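Living > House & Keeping > Features

The Bin at the End of the Hall

A fond look at the odds and ends we can't sort, can't toss, and keep moving from one house to the next

By Pushpa Mathur

My mother kept hers under the stairs, in a cardboard box that had once held a Kenico table fan, and if you needed anything that had no proper home in our house you were sent to look in the fan box. Shoelaces lived in the fan box. So did the foreign coins, the wheels of toys whose bodies had long since gone, a key to a suitcase we no longer owned, and a little brass bell that my grandfather had once tied to a goat. When the fan itself died and went out with the trash, the box stayed, and for years afterward visitors would see the picture on the side and ask whether we might plug it in, as it was such a warm evening.

I've been thinking about that box a good deal this year, partly on account of having moved house in January, in weather I wouldn't wish on anyone, and partly on account of what I found when the last of the moving boxes had been opened and flattened and carried out to the curb. The books were on the shelves. The pans hung over the stove. We'd even found the cord to the good lamp, which I had already mourned. And there, at the end of the hall, stood a big gray bin of things that didn't belong to any room at all.

You'll have one too, I'm nearly sure of it. It may be a drawer, or a biscuit tin, or a shopping bag hung on the back of the pantry door, but it's in there somewhere, and I expect you feel a little guilty about it. I did. For weeks I walked past with laundry on my hip and looked the other way.

People who write about tidying tend to be stern on this point. They'd like us to tip the whole business out on a sheet, pick each item up, and come to a decision about it. I've tried this. I got as far as a button from a coat I wore the winter I was expecting my son, and then I made some tea and sat down with the button, and that was the end of the afternoon. I don't think I was doing it wrong, exactly, but I can see how a person with a busier household might want a gentler method, and that's what I set out to find.

The first thing I learned was to take a little at a time. I carry a shallow pile to the table, spread it where the light is good, and put the rest out of sight behind me so it can't reproach me. The kitchen timer goes on for 10 minutes. When it rings I'm allowed to stop, and quite often I don't want to, and that feels like a treat, the way that reading one more chapter did when I was small and had been told to turn off the lamp.

The second thing was to leave a few items in the bottom of the bin and look at them there, instead of lifting them out one by one. I can't fully explain the difference, but things in a heap all look like junk, and things with some gray bin around them look like themselves again. You notice the color first. A purple cup lying on its side, something round and orange-red, a beaded ring in cream and turquoise — they could hardly have less to do with each other, and yet I found I was rather taken with them as company. The cup is see-through, with those flat little sides that catch the light, and it throws a bit of purple onto the gray behind it. I'd never have seen that in the heap.
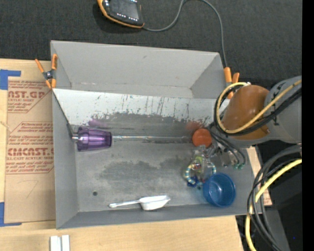 Emilian Dinu thinks I'm being sentimental, and wrote me a long and very kind letter to tell me so. His view is that a mixed bin is a bin of postponed errands, and that nearly everything in it is waiting for someone to walk it to another room. Put the sewing things by the sewing machine, he says, the hardware with the hardware, and the toys back with whichever child will still have them, and what's left will fit in your coat pocket. He has lived in the same apartment for 13 years and moves nothing from one place to another unless his hands are otherwise empty and he's going that way. He signed off by asking whether I'd like his recipe for pickled peppers. I would, and I've since made it twice.

He has a point about the errands, and I put his idea to work the very next day. I lined up some old bowls along the back of the table and gave each one a room. The kitchen bowl filled up quickly with bag clips and birthday candles and a rubber gasket from a pressure cooker (a Shukla, my sister's, and she had been cooking on a borrowed one ever since the gasket went missing, so you can imagine the phone call). The bathroom bowl got hair ties, mostly, and the lid of a jar of Wellora hand cream that I had been covering with foil. There was a bowl for the desk as well, and I'm ashamed to say how many pens went in that still wrote perfectly well.

But the bowls had gaps between them, so to speak, and a fair share of the bin fell straight through. What room does a single bead go to? Or a strip of clear plastic that was surely part of something, and that something may be sitting in the closet this minute, not quite closing? I've a great weakness for parts. My father could never throw out a washer or a hook or a bit of shiny metal fitting, and he'd hold it up to the window and say that somebody had gone to the trouble of making it. I hear him every time. I've got better at letting such things go, but I still hold them up to the window first.

For these I've settled on what we now call the waiting jar. It's a plain glass jar with a wide mouth, and it stands on the hall shelf where anyone passing can see straight into it. If you've lost the foot off the toaster or the pull off a zipper, you look in the jar. The glass matters more than I'd have guessed. When the same things lived in a lidded tin, we'd buy a new one of whatever it was without ever thinking to look, and now my husband will stop on his way to the door with his coat half on and say, well, there's the knob.

Beads I've given their own dish, for the simple reason that I like them. A broken bracelet is one of the saddest small things in a house, and one of the easiest to put right, if you can bear to thread a needle. I buy the stretchy cord at Nomomley, the craft and notions shop over on the avenue at number 563, where they'll cut you as short a piece as you please and never sigh about it. Thread your beads along a strip of sticky tape first so they can't roll, tie the knot tighter than feels polite, and tuck it inside the nearest bead with a hole big enough to hide it. My granddaughter likes to choose the order, and she has firm ideas about which colors are friends.

Cups are another matter. Every house that has ever had a child in it has plastic cups drifting about in places cups have no business being, and I used to march them straight back to the kitchen cupboard, where there was no room for them. Now I let them work. They hold paper clips, or the stubs of crayons, or water for a paintbrush, and one stands on the laundry room windowsill to catch what comes out of pockets. A cup you can see through is best for this, for the same reason as the jar.

And then there's the bin itself. I'd meant to replace ours with something prettier, a basket perhaps, with a lining. I went so far as to bring one home. It shed bits of straw over everything and the small things slid down into the weave, and I had to pick them out with tweezers. The old gray one went back in its place before supper. It wears its scuffs and stains openly enough, and I wiped it down with warm water and a drop of dish soap, expecting very little, and got what I expected. It'll hold a great deal, though, and it doesn't mind being kicked along the floor with a foot when your arms are full. I can't say the same of the basket, which now holds magazines and behaves very well.

If you're setting up one of your own, I'd say choose a bin with a flat bottom and smooth sides, in a color that isn't the color of anything you're likely to drop in it. Keep it somewhere you'll walk past. Don't give it a lid. A friend keeps 2, one for things coming in and one for things going out, and she swears by it, though I know for a fact that her husband has never learned which is which and that she quietly moves things across after he has gone up to bed.

I go through ours now when the mood takes me, usually with the radio on and something in the oven, and I no longer try to get to the bottom. There'll be something there whatever I do. Last time it was a marble, a luggage tag and half of a clothespin, and I was glad to see the luggage tag, it having my mother's handwriting on it, with the old address and the telephone number from when ours was the only telephone on the lane.

The goat bell I have yet to find. My brother says he never had it. I've asked him to look again, in the drawer under his oven, where he keeps what he calls nothing much.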